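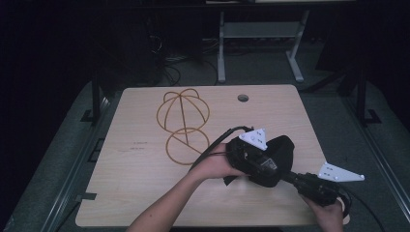
Wooden tabletop, drawing on the left half, hole toward the far edge.

July, re-blacking trials, notebook 2. Started 8:40.

Going back over the Ureo results before anyone orders a drum of the stuff. I've been asked twice this week whether it "works," and my answer is still that I don't know what we'd be comparing it to. The sheet says it restores faded black cotton to original depth in one bath and holds through normal wear. Original depth of what? Normal wear by whom? The rep's before-and-after swatches were mounted on different cards, one cream and one gray, and any faded black looks browner on cream. I asked for loose swatches and got a second brochure.

What we have so far. Baths one through four were run on offcuts from the Kalogeropoulos roll, which was a mistake, and mine. That cloth came in with some kind of finish on it and we never scoured it properly. Water beaded on the first pieces. So baths one and two tell us how Ureo dyes a finished cloth, and no customer is going to bring us that. Three and four were scoured hot with soda ash and took up color much more evenly. I'd throw out the first two. Somebody has already copied them into the summary table, please take them out or at least mark them.

Rub testing: 3,000 cycles dry against white cotton, same weight on the head each time. Grata pieces and Ureo pieces both marked the white cloth. Ureo marked it less. I held the two white cloths up at the window, then under the tube light, and the gap was a lot smaller under the tube. Then I swapped the labels and had them graded blind at lunch. Two graders put them in the order I did, one put them the other way around, and one said they were the same. I wouldn't build a price list on that.

Wet rub is a different story, both are bad. Anyone who sells a re-blacked pair of pants as safe to wear on a pale couch in the rain is asking for a phone call. 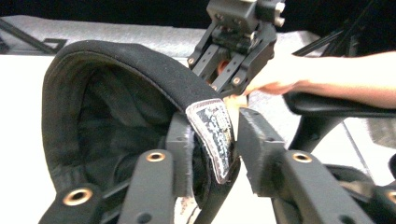

Black padding, stitched along the rim, patch at the end.

10:15. Notes on thick and padded pieces, as the question keeps coming up.

I don't believe the one-bath claim for anything with filling in it. The cover cloth dyes and the filling drinks the rest, so you have no idea what ratio you're really working at. Also the rinse. With flat cloth I can get the rinse water close to clear in five changes. With the quilted test pads I quit after nine and it was still running gray. Whatever is left in there comes out later on somebody's neck. Until I see a way of getting the rinse clean I'd turn padded work away, and I'd say so at the counter before they've carried it in and unpacked it.

Thread too. Most of it is polyester and Ureo doesn't touch polyester. If the stitching is still a good black, fine, it disappears. If it has gone a little green or purple it shows up like piping against the fresh cloth. The brochure has a line about "harmonious seams." I have no idea what a harmonious seam is. Same goes for labels: woven ones mostly survive, printed ones are a gamble, and customers do care because the label is how they remember the size.

Bath five, for the record. 400 g dry cloth, scoured, wetted out. Salt in two lots, the second at fifteen minutes. Held hot for an hour with a stir every few minutes, except between 11:20 and 11:35 when I was dealing with the delivery. There's a paler band on one piece and I'd put it down to that, it was probably sitting folded on the bottom. Can't prove it. Repeat with no interruptions, and if the band shows up again I was wrong.

The pot thermometer and the probe disagree by four degrees at the top end. All earlier baths were run by the pot thermometer. Writing it down here so that it's written down somewhere. 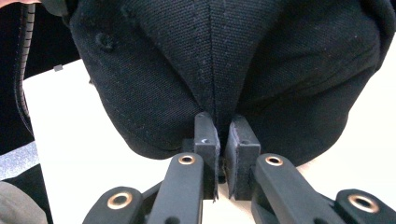 Black weave with a button. Pale lint on the surface.

1:50. Lint, and why I don't trust our own "after" grades.

Pulled out the grading sheets for the Disis job. Every piece graded straight off the line scored lower than the same piece graded next morning, and the only thing done in between was a pass with the clothes brush. Pale fluff scatters light and the eye calls it fading. If that's right, a good share of what people bring in as "faded" wants a brush and a lint roller before it wants dye. I'd like to try this on the next batch of intake: grade, brush, grade again, and only then decide. Costs us a few minutes each. It may also cost us some dye jobs, which I suspect is why it hasn't been in the procedure.

The argument against: real fading on black cotton sits on the high spots, collar folds, seam ridges, pocket edges, and no brush fixes that. Agreed. But then grade those spots separately. One number for a whole garment is nearly useless. I went through 29 sheets from Disis and the comment box says "seams worn" or words to that effect on most of them, next to a single overall grade that ignores it.

Buttons: leave on or take off? The old page says always off. I've seen no difference on plain plastic ones. Shell and horn, off, I won't argue that one. Unmarked ones, try the back of one with a drop of bath liquor first.

Cost, quickly. Ureo is dearer than Grata per kilo and claims a lower dose. At the dose they print, bath three looked thin. At the dose I used in four and five, the saving is gone. If someone can reproduce their depth at their dose on scoured cloth I'll happily change the entry.

To do
Repeat bath five, same weight, probe thermometer only.
Run Grata at matched depth, so far we've only matched dose.
Wet rub again with fresh white cotton, the last lot may have had softener in it.
Do not order the drum.
Ask Kalogeropoulos what the finish is. Asked in May, no reply yet.
More soda ash, the tub is down to the scoop.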